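Diese Website verwendet Cookies. Mit der weiteren Nutzung stimmen Sie der Verwendung zu. Mehr erfahren | OK

Skript Verpackung und Werkstoffe, Teil 5: Folien und Beutel
8. November 2019, von Henryk Czerwiński

Nachtrag zur Vorlesung, weil die Tafel wieder nicht gereicht hat. Wer gefehlt hat: bitte zuerst Teil 4 lesen (Glasübergang, Kristallinität), sonst hängt das alles in der Luft.

1. Wiederholung ganz kurz

Polyethylen, PE. Kette aus CH2-Einheiten, mehr ist es chemisch nicht. Unterschied LDPE / HDPE allein über die Verzweigung. LDPE: Hochdruckverfahren, radikalisch, viele Kurz- und einige Langkettenverzweigungen, Ketten packen schlecht, Dichte unten, weich, recht klar. HDPE: Koordinationskatalyse (Ziegler, Phillips), fast linear, höhere Kristallinität, steifer, milchig. Knistert. LLDPE dazwischen: linear, aber kurze Seitenäste über ein Comonomer (Buten, Hexen, Octen). Reißfester als LDPE bei gleicher Dicke, deswegen heute in fast jeder Stretchfolie.

Polypropylen, PP: Methylgruppe an jedem zweiten C. Taktizität! isotaktisch kristallisiert, ataktisch nicht. Bitte in der Klausur nicht schon wieder verwechseln.

2. Folienherstellung

a) Blasfolie. Extruder, Ringdüse, Schlauch wird mit Luft aufgeblasen und nach oben abgezogen. Kennzahlen: Aufblasverhältnis (Blasendurchmesser durch Düsendurchmesser), Abzugsverhältnis, Frostlinie. Frostlinie = Höhe, ab der die Schmelze erstarrt, sieht man an der Anlage oft als Trübung. Hohe Frostlinie heißt langsame Kühlung, größere Sphärolithe, trübere Folie.

b) Gießfolie (Cast). Breitschlitzdüse auf Kühlwalze. Schnelle Abkühlung, klein bleibende Kristallite, sehr klar. Orientierung fast nur in Maschinenrichtung, also leicht einreißbar in eine Richtung. Kennt jeder von der Verpackung, die genau da aufgeht, wo sie nicht soll.

c) Biaxial gereckt (BOPP, BOPET). Erst längs über Walzen unterschiedlicher Drehzahl, dann quer im Spannrahmen. Steif, klar, glänzend. Nachteil: schlecht siegelbar ohne Siegelschicht, schrumpft bei Wärme falls nicht thermofixiert.

Rechenbeispiel aus der Übung: Düsendurchmesser 200 mm, Aufblasverhältnis 2. Blase also 400 mm. Flachgelegte Breite = halber Umfang = Pi mal 400 durch 2, gibt 628 mm. Die meisten haben den vollen Umfang hingeschrieben. Flachgelegt!! Der Schlauch liegt doppelt.

3. Barriere

Permeation = Lösen in der Oberfläche, Diffusion durch die Folie, Desorption auf der anderen Seite. P = D mal S. Wichtig: hängt am Paar Gas/Polymer, es gibt nicht "die dichte Folie".

PE gegen Wasserdampf gut, gegen Sauerstoff schlecht. EVOH genau umgekehrt: trocken hervorragende Sauerstoffbarriere, feucht bricht sie ein. Deswegen EVOH immer innen im Verbund, PE oder PP außen drum, Haftvermittler dazwischen. PA mittelmäßig bei O2, aber zäh und durchstichfest (Käse, Wurst mit Knochenkanten usw.).

Merken: der Widerstand der Schichten addiert sich, nicht die Permeabilität. Analog zu Wärmedurchgang. Dicke durch P für jede Schicht, aufsummieren.

4. Siegeln

Drei Größen: Temperatur, Zeit, Druck. Temperatur dominiert. Druck nur soviel, dass die Flächen sauber Kontakt haben, mehr quetscht die Naht aus. Siegelanspringtemperatur = ab da messbare Festigkeit. Hot Tack = Festigkeit der noch heißen Naht, wichtig bei vertikalen Schlauchbeutelmaschinen, wo das Füllgut sofort draufällt. Peelnaht: absichtlich schwächer, meist über PB-1 im PE-Blend.

Exkursion Gokell, zur Erinnerung: die fahren dort eine Linie mit LLDPE-Siegelschicht und hatten wochenlang undichte Nähte. Ursache war Produktstaub im Siegelbereich, die Temperatur war völlig in Ordnung. Abhilfe: Absaugung am Füllrohr. Frage kommt so oder ähnlich dran.

5. Knitterverhalten und Haptik

Biegesteifigkeit geht mit Dicke hoch drei. Halbe Dicke, ein Achtel Steifigkeit. Dünne Folie fällt in sich zusammen, dicke steht. Dazu Modul: BOPP gleicher Dicke fühlt sich viel steifer an als LDPE.

Knick ist plastische Verformung, d.h. an der Außenseite wird die Streckgrenze überschritten. Bei teilkristallinen Thermoplasten bleibt davon etwas zurück, bei manchen als Weißbruch sichtbar (Mikrohohlräume, streuen Licht). Für die Barriere relevant: Flex-Crack-Test nach Gelbo, Folie wird verdreht und gestaucht, danach Pinholes bestimmen. Metallisierte Folie und SiOx-Schichten sind da empfindlich, EVOH geht so.

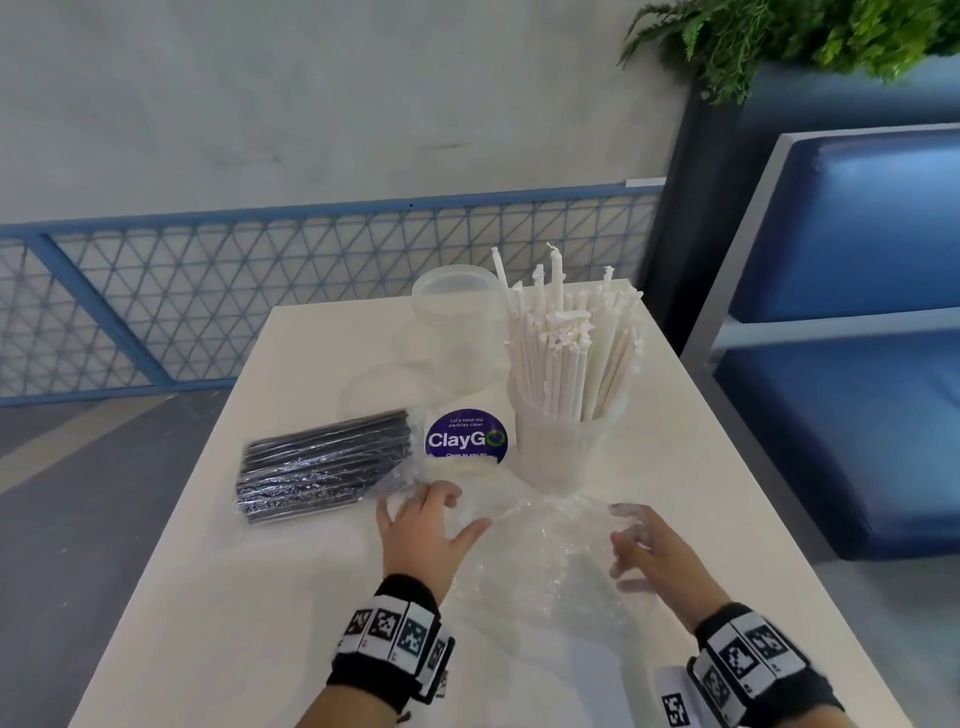

Für Einwegartikel in der Gastronomie gelten andere Prioritäten als bei Lebensmitteln mit langer Haltbarkeit: Barriere fast egal, Staubschutz, Preis, Transparenz zählen. Der Beutel soll leicht aufgehen und sein Inhalt erkennbar bleiben. Der klare Beutel zwischen den Händen auf dem weißen Tisch liegt lose und zerknittert bis an den Fuß des Bechers heran, so sieht geringe Biegesteifigkeit in der Praxis aus. Welcher Kunststoff es ist, lässt sich vom Hinsehen nicht sagen, dafür Dichteprobe oder IR (siehe 6). Auch der Becher, durchscheinend weiß, ist optisch kein Beweis für irgendwas.

6. Schnellbestimmung

- Schwimmprobe in Wasser: PE und PP schwimmen, PET, PS, PVC, PA sinken (PS knapp, Luftblasen abwischen!)
- Brennprobe nur unter dem Abzug. PE/PP: riecht nach Kerze, tropft. PVC: Salzsäure, stechend, Flamme erlischt außerhalb.
- Beilsteinprobe auf Halogen, Kupferdraht, grün
- FTIR-ATR: PE Doppelbande bei 2915 und 2848, dazu 1470 und 720. PP zusätzlich 1376 deutlich (CH3).
- DSC wenn man LDPE, LLDPE und HDPE auseinanderhalten will, Schmelzpeaks vergleichen

Reihenfolge im Praktikum: erst Schwimmprobe, dann IR, Brennprobe zum Schluß.

7. Recycling, nur Stichworte

Monomaterial vor Verbund. PE/PA-Verbunde stören im PE-Strom. Druckfarben machen Regranulat grau. NIR-Sortierung sieht nur die Oberfläche, also Vollflächenetikett aus anderem Material = falsch sortiert. Schwarze Folie mit Ruß wird gar nicht erkannt. Projektgruppe Sislow trägt dazu im November noch vor, Folien kommen danach ins Netz.

Aufgaben bis zum nächsten Mal:
Aufgabe 26 aus der Sammlung (Dreischichtverbund PE/EVOH/PE, Permeationswiderstand). Haftvermittler vernachlässigen. Einheiten hinschreiben. Dazu die Blasfolie nochmal, diesmal mit Aufblasverhältnis 5 und überlegen, ob die Blase dann überhaupt noch stabil läuft.

Kommentare

Cristóbal Paredes: In Abschnitt 3, gilt das mit dem Aufsummieren auch, wenn das EVOH feucht wird? Dann ist P doch nicht konstant.

H. Czerwiński: Richtig, dann P bei der tatsächlichen Feuchte der Schicht einsetzen. Für Aufgabe 26 trocken rechnen.

ullico: habe 628 raus, Übungsleiter hatte 1256 angestrichen als richtig??

H. Czerwiński: 628 stimmt. Bitte Blatt nochmal vorlegen.

navarrete: Ist DSC klausurrelevant oder nur Praktikum?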